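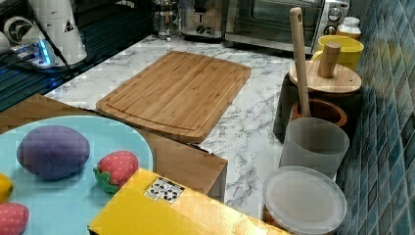 I started building a kitchen robot in May, and the first thing I learned is that toy fruit is a lot harder to pick up than it looks. My arm is called Sayce (after the street I grew up on, don't read into it), and for the first month it lived on a bench in the shared workshop at Bredville, happily stacking foam cubes. Then I took it home. A real kitchen counter has a toaster on it, and a French press, and a mortar with the pestle sticking up right where an elbow wants to swing! My practice set is a light blue plate with two strawberries, a lemon and a fuzzy purple thing I call the eggplant, although my sister votes plum. The plate goes up on a cardboard box, which gives the wrist a bit more room to tip forward.

The strawberries were fine by the second evening. The eggplant was a menace. It's egg-shaped, so if the fingers close even a hair off center it just rolls away from you, and I spent a whole week on that one toy, printing fingertips in softer and softer plastic. Version six has little ridges, like the sole of a sneaker, and that's the one I kept.

I log every try in a notebook (yes, paper). By the end of the summer I was at 1,088 tries, and 900 of them ended with the toy in the bowl where it belonged. Of the misses, 132 were the eggplant. I'm not bitter.

Gwion Nicholas, who has the bench next to mine, looked at those pages and told me to quit fiddling with fingertips and slow the last inch of the reach down by half. It took ten minutes to change and I was so annoyed at how much it helped that I bought him lunch.

The wiring is still ugly, and the shoulder motor hums loud enough that I can't run it after 10 p.m. without hearing from upstairs. Next I want to try a real lemon, and then maybe an egg, once I've put some towels down.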